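Frosted ribbed containers – how do you clean / label / tell whats in them?

Posted by Kenneth Strachan in Home Storage & Organizing

Hi all, quick one, typing this on my lunch. Bought a bunch of those milky white plastic containers in September, the squared kind with rounded corners and little ribs down the sides. Plan was to get the craft room and the pantry shelf sorted in one go. Didn't go so well.

Problems so far. Labels won't stay on. I used the Parner paper ones, 40 to a sheet, and they curl up at the edges after a few days. Also dust or flour or something sits in the ribs and a wipe with a cloth just pushes it along. And third thing, my wife says she can't tell what's in any of them so she opens every single one.

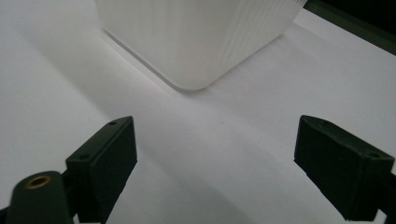
Cleaning is the one I care most about. I've tried dish soap and a sponge, then a dry cloth. Looks fine until the light comes from the side. The ribs on mine are really fine and close together, straight up and down, so a sponge doesn't get in between at all. Is there a brush for this? And would you give up on frosted and go with clear? I kept the receipt but I think I only get 30 days and that's nearly gone.

Not looking to spend much. Thanks in advance

Evander Carnegie

Had the same type for years. Don't return them, they're fine.

Cleaning first. Old soft toothbrush, warm water, small drop of dish soap. Brush the SAME way as the ribs, up and down, never across. Across just packs it in. Rinse, then leave upside down on a towel for 20 minutes. No scouring pads, they leave scratches that hold dirt and on frosted plastic you'll never get them out. Baking soda paste ok for greasy spots, go easy.

Labels – paper won't hold on a ribbed side. Glue only touches the tops of the ribs so there's hardly anything for it to grab. What works for me:

Label on the lid if you look down on them, like in a drawer.
Tie-on tag if there's a handle or a lip.
Card inside, facing out, pushed right up against the wall.

That last one is what I do in the pantry. You won't read small print through frosted but you will see color. So I do it by color. Red is baking stuff, green is tea, blue is odds and ends. 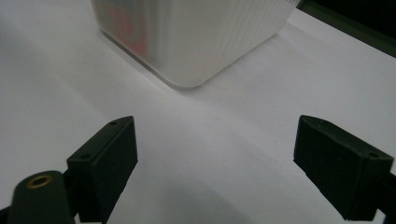

Takes a week or so and then the whole house knows it without thinking. Only thing is the card has to touch the plastic. An inch back and it goes to a blur, still ok for "thats the red one" but forget about writing. Strong colors only, yellow and pale stuff dissapears completely. I cut mine out of old folders, so it costs nothing.

Also wipe the shelf before they go back. Base picks up crumbs and then you're scratching the shelf paint every time you pull one out.

TomoanaMum

Clear ones are better imo. You see everything. Only downside is they look messy

pliria_pantry

Agree with Evander on the toothbrush. Disagree on the cards for food, paper goes soft and I don't want it in with my rice. I slide mine into a little zip bag first. Or put the food in a bag and the card between bag and wall, same thing.

For the outside, wide tape all the way round – overlap the ends so it sticks to itself and not just to the ribs. I did 8 of them like that last winter and only one came loose. Write on the tape with a permanent marker. Let it dry before you touch it, I smeared two.

If yours are going in the dishwasher check the bottom for the symbol first. Mine say top rack only. My sister put hers on the bottom rack and the lids have never fit right again.

Kenneth Strachan

Toothbrush worked, thank you Evander. Did one at the sink tonight and the ribs came up clean. Going to do the rest tomorow and try the color cards on the pantry shelf, tape for the craft room. Keeping them.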